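Erberg Bout Records: README

Release of December 25, 2011

Contents

This archive holds the results of amateur and professional boxing contests staged in Erberg, Asville and Hastau. There are 2638 bouts in the main file and 105 in a separate file of unconfirmed results. The unconfirmed bouts are not counted in any of the summary tables.

Files

bouts.csv: one row per contest
boxers.csv: one row per boxer, keyed on boxer_id
venues.csv: hall name, town, ring size where known
unconfirmed.csv: same columns as bouts.csv, plus source_note

All files are comma-separated, UTF-8, with a header row. Empty fields mean the value is not known. A zero is a real zero.

Fields in bouts.csv

bout_id: integer, never reused
bout_date: year, month, day, with hyphens
venue_id: matches venues.csv
red_id, blue_id: matches boxers.csv
weight_class: class name as billed, not as weighed
rounds_set: scheduled distance
rounds_boxed: round in which the contest ended
result: red, blue, draw, nc
method: pts, ko, tko, rtd, dq

A corner retirement between rounds is entered as rtd, with rounds_boxed set to the last completed round. A stoppage by the referee during a round is tko, whatever the announcer said on the night. Older programmes from Asville use "stopped" for both; these rows have method left empty unless a newspaper report settles it.

Weights

Weights are in kilograms to one decimal place. Figures printed in stones and pounds were converted once, at entry, and the original text was kept in weight_raw. Do not convert weight_raw again and compare: the rounding differs on a small number of rows.
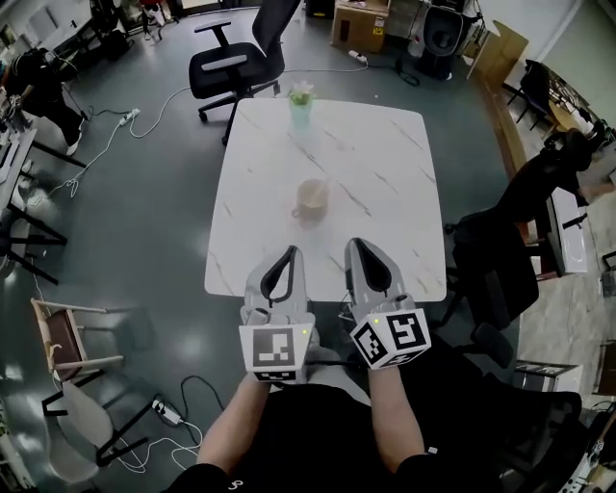 Sources

Results were typed from printed programmes, the Surdu Boxing Club minute books and local newspapers. Where two sources disagree on the winner, the bout goes to unconfirmed.csv. Where they disagree only on the round, the newspaper is followed and flag_round is set to 1.

The Hastau hall burned its pre-war programmes when it changed hands. Coverage there starts with the April show after reopening and is thin for the first two seasons.

Known problems

Boxers who changed club may appear under 2 ids. Merges are listed in the notes column of boxers.csv.
Attendance is copied from the promoter. The figure of 3000 appears on several Erberg shows and should be read as "full house".
Exhibition bouts are left out, except where a programme billed them as contests.
Southpaw is recorded only if a source says so. An empty stance field does not mean orthodox.

Loading

The files open in any spreadsheet program. Set boxer_id to text before import or the leading zeros will be lost. Sort on bout_date, then bout_id, to get the running order of each show.

Corrections

Send the bout_id, the field, the new value and the source. Corrections without a source are held over. Changes go into the next release and are listed in changes.txt.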